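About Trasivstead

Trasivstead is a small company that compares grippers and robot arms for people who must choose one. We do not sell arms and we do not take a commission from those who do. Our customers are mostly builders of household robots, and so much of our work is done in simulated kitchens, with cabinets, drawers and handles to test against.

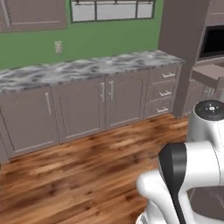
By Grodier Öberg

We started with 2 rented desks and one question from a customer: which fingers are best for small things in a deep drawer? Today we are 15 people, and our library, which we call Dranotton, has 121 household tasks. Each gripper is tried on the same tasks, with the same controller settings, before we change anything. Last year we completed 1345 comparison runs.

A simulated test has its limits, and we write them in every report. Friction is the hardest part to get right. When a customer has the real hardware, we ask to repeat a part of the tasks with it, and we publish both results side by side, also when they do not agree.
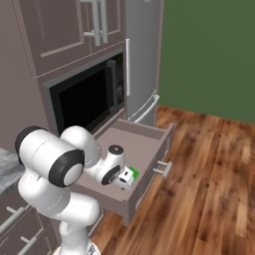
White arm with its gripper in an open drawer, holding a small green object.

Visitors are welcome at our office in March, when we show the new tasks for the year. For a test plan or a price, please write to us and tell us which arm you use now.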